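Subject: Re: [etolham-weavers] Storing finished cloth over the summer
From: Ifeoma Onuoha
To: etolham-weavers
Date: 2018-07-30

Malte, Radoslava, all,

I said in June that I would write up what we do with cloth between shows. My answers to Malte's questions are under headings so people can skip to the part they need. His message is quoted at the bottom.

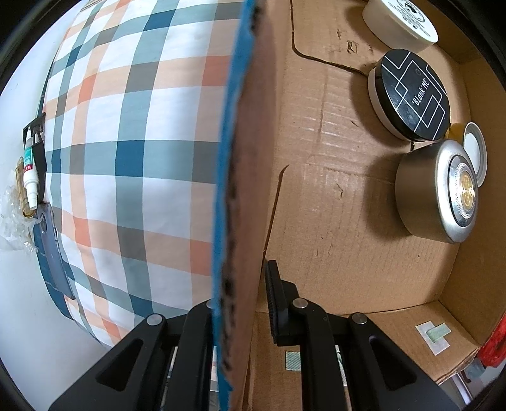
CARDBOARD

Plain brown cardboard is fine for a season. I would not leave cloth touching it for years. Ordinary cardboard is acidic, and the acid moves into whatever lies against it. On white or undyed cotton it shows up first as a yellow line where the cloth met the side of the box, and it is worst along folds. Dark wool hides it for longer, though the fiber is getting weaker all the same.

If the cloth goes in during June and comes out for the fall sale, use the boxes you have. Line them first. An old cotton sheet that has been washed many times is the cheapest lining there is. Cut it large enough to go down one side, across the floor, up the other side and over the top. Do the same in the other direction with a second piece so the four walls are covered.

For anything you want to keep for good, buy acid-free boxes or use a wooden drawer with a proper barrier. Bare wood is no better than cardboard, and oak is worse than most.

Do not use boxes that have held food. Grocery boxes are free and the right size, and they also come with crumbs, glue that insects like, and now and then the insects. Boxes that held printer paper are good. Wine boxes are too small and you end up folding everything into bricks.

TISSUE

Malte asked whether the tissue from the gift shop is all right. It usually isn't. Most of it is ordinary paper and the colored kinds will bleed if they get damp. Ask for unbuffered acid-free tissue if you have wool or silk, and buffered or unbuffered for cotton and linen. If you only want to keep one kind in the house, keep unbuffered.

I buy it from Gerlach in a pack of 200 sheets. There are cheaper places if you order a larger amount, and Ilse has offered to put an order together if enough people want it. Write to her directly and not to the list, please.

Tissue needs replacing. After a few years it picks up acid from the air and from the box and stops being of use. I write the month on the top sheet in pencil.

FOLDING AND ROLLING

Rolling is better if you have the room. A cardboard tube covered with washed sheeting does the job. Roll with the warp running along the length, right side out if the cloth is lined, and keep the tension even. Tie it with wide cotton tape. String cuts in.

Most of us don't have room to roll everything, so we fold. When you fold:

Put a sausage of crumpled tissue inside each fold so the cloth bends around something soft. A flat pressed fold will break fibers over time, linen first.

Fold in a different place each time. I know people who fold in thirds one year and in quarters the next so they don't have to remember where the lines were.

With checks and plaids, don't let the pattern choose the fold for you. It is very tempting to fold a check on the line because it looks tidy and stacks well. You then fold it on the same line every time for the life of the cloth, and that line is where it goes. Fold through the middle of a band.

Heavy pieces go at the bottom. Don't fill the box until you have to press the lid down. You should be able to slide a flat hand down the side.

WASHING FIRST

Wash everything before it goes away, including samples and including cloth that has never been used. Spinning oil, hand cream and sizing all go yellow, and moths go for dirty wool before clean wool. A blanket that has been on a stall for two days has been touched by a great many people.

Let it dry completely. This is where most of the trouble I've seen comes from. A thick cloth can feel dry on the surface and still be damp along the hems. I leave everything on the rack for a full day after I think it is ready. In wet weather I leave it longer.

No starch. Moths don't care about it but silverfish do. If you like a crisp tablecloth, starch it when you take it out.

No fabric softener either. It coats the fiber and attracts dust.

MOTHS

Radoslava will have more to say on this than I do, and she should correct me if I have something wrong.

Cedar blocks smell pleasant and have some effect on very young larvae in a closed space while the oil is fresh. They don't do anything to eggs or to grown larvae. Lavender is about the same. I still put lavender in, but I don't count on it, and I keep the bags away from the cloth because the oil can stain.

Mothballs work and I won't have them in the house. If you use them, don't sell the cloth to anyone afterward without telling them. The smell does not wash out.

Freezing is what I rely on. Seal the dry piece in a plastic bag with the air pressed out, put it in a chest freezer at the coldest setting, and leave it for two weeks. Take it out and let it come back to room temperature with the bag still shut, or water will collect on the cloth. A small freezer compartment over a refrigerator may not get cold enough.

Then look at things. Open the boxes halfway through the summer, take the top pieces out, shake them, and put them back the other way up. Moths like to be left alone in the dark. Put a sticky trap on the shelf near the boxes so you know whether you have a problem before you find a hole.

PLASTIC BINS

People ask about these every year. A clean polypropylene bin with a lid is not a bad choice in a dry house. The risk is damp that gets sealed in with the cloth, and a bin in a hot attic will sweat on the inside when the temperature drops at night. If you use one, leave the lid resting on top and not clipped, and put a cotton sheet over the whole thing for dust. Don't use the soft zip bags that blankets are sold in. Many of them are vinyl, and it goes sticky.

WHERE TO PUT THE BOXES

An inside wall, off the floor, in a room you heat and live in. Under a bed is good if you sweep there. A closet shelf is better. The attic and the basement are both bad, for opposite reasons. Leave a gap between the box and the wall so air can move.

Keep light off anything dyed with plants. The yellows go first. Othmane has a sample card that was pinned by a window at Iltitz and the weld squares have nearly gone, while the madder on the same card is still strong. He may be willing to bring it to the next meeting.

LABELS

Write the label on the outside of the box and put a second one inside. I put down what it is, the fiber, who wove it, and when it was last washed. For pieces going to the Cinberg sale I add the price, so I don't have to unpack to check.

Pencil or archival pen on cotton tape for anything attached to the cloth. Stitch it on with two loose stitches. Safety pins rust, and so do straight pins, staples and paper clips. Go over every piece with your hand before you pack it, because there is always a pin.

WHAT I DIDN'T ANSWER

Malte also asked about felt and about pieces with metal thread. I don't work with either and would only be repeating what I've read. I hope someone else on the list will take those.

There is a longer piece on storing rugs in newsletter 114, which is in the binder in the loom room. It can be copied but please don't take it home.

Ifeoma

On the same subject Malte Lindemann wrote:

> Hello all,
>
> I have finished more this spring than I expected and won't be
> selling until the fall. Up to now I have kept everything on an
> open shelf in the workroom, but we are having the floor redone
> and all of it has to be packed and moved to the back bedroom.
>
> It is mostly cotton and cotton-linen in plain weave and twill.
> Towels, runners, some yardage. There is one wool blanket and a
> small amount of felt. I also have two older pieces from my aunt
> with metal thread in the border, which I would like to treat
> well.
>
> My questions:
>
> Are ordinary moving boxes all right, or do I need the expensive
> ones?
>
> Is the white tissue from the gift shop good enough?
>
> Should I be rolling the yardage? I have tubes from the fabric
> store but they are not covered with anything.
>
> Do I need to wash towels that have only been wet-finished and
> pressed? They have never been used.
>
> Does cedar work? I get a different answer from everyone.
>
> Is a plastic bin worse than cardboard? The back bedroom is dry
> but it gets the afternoon sun.
>
> How do you keep track of what is in which box? Last time we
> moved I opened every one of them looking for a set of napkins.
>
> Radoslava Štěpánek told me that this comes up often and that it
> would be useful to have the answers in one message. I am happy
> to copy them out for the binder if somebody writes them.
>
> Thank you,
> Malte

--
etolham-weavers mailing list
To leave the list, send a message with the word "leave" in the subject line. Orders for yarn and tissue go to Ilse Diekmann and should not be posted here.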